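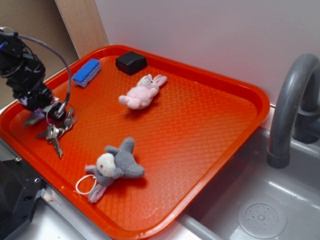

4.3 Checking the gripper at the tray

Do this check after every change of fingers, and after the arm was moved to another counter. In the Grarik cell the arm stands next to the sink, so please read the cautions before you switch on the power.

CAUTION: Keep the tap closed during the whole check. The cable of the gripper must never hang into the basin.

1. Put the tray flat on the counter, within reach of the arm. One corner may stand out toward the basin, but the tray must not rock when you press on it with the hand.

2. Lay the test objects on the tray with free space between them. Use the standard set: the key ring, the small brush, the black cube and the two plush toys. Thin, hard and soft things must all be in the set.

3. Look at the cables along the arm. The gray cable has to make a free loop and come down near the gripper. If it is pulled tight in any position, loosen the clip and give it more length.

4. Set the speed to 20 percent and start the program "Flasura tray".

5. Let the arm take the key ring first. Stop the program when the keys still touch the tray, and wait 30 seconds. The ring must not slide between the fingers.

6. Continue with the other objects. For the plush toys, reduce the closing force to 12 percent. Pay attention to thin loops and ears, they can be caught behind a finger.

7. Write the result in the cell log, with your name.

Note: If the ring slides in step 5, clean the fingers with a dry cloth and repeat once. If it slides again, change the finger pads (section 4.5).

Note: The fingers close a little deeper than with the old Inard gripper. Do not use the old height values, or the fingers will press on the pattern of the tray floor.

Questions about this section: Liudmyla Symonenko. Last changed 2020-04-29.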